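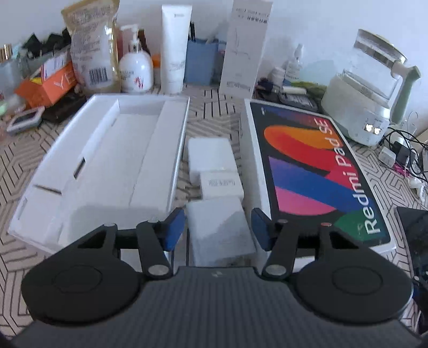
Illstead Reading Rooms: Progress Report to the Gukura Fund
Covering the period from spring through the end of September

Dear friends at the Fund,

It hardly seems possible that we are already past the halfway mark of the grant, and I want to start by thanking you again for the patience you showed us in the spring, when the lease on the Prikgate room dragged on and our first report came in late and rather thin. This one is longer, and I hope you'll forgive me if I wander a little, as there is a good deal to tell.

Where we are now

The grant was meant to help us open evening reading rooms for adults who want to read better, or who want to read in English after a lifetime of reading in something else. We promised you 3 rooms by the end of the second year. Two are open. The first, on the upper floor of the old Illstead savings bank, has been running since before the period began and has settled into a comfortable rhythm. The second, in Prikgate, opened its doors in June, and I was so nervous that evening that I put the coffee on at four in the afternoon for a seven o'clock start. It was undrinkable by the time people came, and they drank it anyway.

The third room is the one we still owe you. We had hoped to use the parish hall out past the grain elevator, but the heating there would need replacing before winter and the cost is well beyond what the budget line allows. We have been talking with the school district about the old music room at the elementary school instead. It has good light and a ramp, and the bus stops right outside, though the chairs are sized for seven-year-olds and we would have to bring in our own. I expect to have an answer before the holidays and will write to you as soon as I do.

Who is coming

We have 50 readers enrolled between the two rooms, which meets the number we set for the whole first year. Attendance dipped in August, as it does with everything around here when the orchards are hiring, and then came back nicely once the nights drew in. Prikgate draws a younger crowd than Illstead, with a lot of parents who want to be able to help with homework, and the conversation there is louder and tends to spill out onto the sidewalk after we lock up. Illstead is quieter. Many of our readers there are retired, and several have told us they had hidden their trouble with reading from their own families for most of their lives. I find it hard to write about that in a report, so I'll just say that they are coming back week after week.

We had planned on groups of twelve. That was too many. People at the back stopped asking questions, and our tutors noticed it well before I did. We now keep each group to 8, which has meant adding a second session in Prikgate and paying for the extra tutor hours out of the money we had set aside for printing. I explained this in my note over the summer and was grateful for your quick yes.

Books and materials

The Polishchuk readers, which we bought with the first installment, have been the great success of the year. They are short, they have large clear type, and they're written about grown-up things (a woman disputing a water bill, a man learning to drive a truck after fifty) so that no one has to sit there with a story about a rabbit. We have worn out a fair number of copies already. The spelling workbooks were less loved. Readers found them dull, and I can't say I blame them, having worked through one myself over a weekend. We have moved those to the take-home shelf and put the class time into reading aloud and letter writing.

Letter writing was not in the original plan at all. It began when one reader asked for help answering her landlord, and then everybody had a letter they'd been putting off. Now the last half hour of each session is set aside for it. We have had letters to landlords, to grandchildren, to the county about a ditch, and one very fine complaint to a mattress store.

What has been hard

Child care in Prikgate is the big one. We didn't budget for it, and we should have. For now the children sit at a table in the corner with crayons and the picture books, which works until it doesn't. I would like to move a small sum out of the travel line, where we have spent very little, and pay a sitter for the two busiest evenings. The figures are on the enclosed sheet and I'd welcome your thoughts.

The Illstead stairs are the other worry. Two readers have moved to Prikgate because the climb was too much for them, and the ride over is long. The building's owner has been kind but says an elevator is out of the question. If the music room comes through, it would solve this for us very neatly.

Between now and the next report

We hope to settle the third room, hold a winter open evening in Prikgate, and reorder the Polishchuk readers, this time including the second level, which our Illstead group is more than ready for. You are all warmly invited to the open evening. I promise to put the coffee on later.

With real gratitude,
The Coordinator
Illstead Reading Rooms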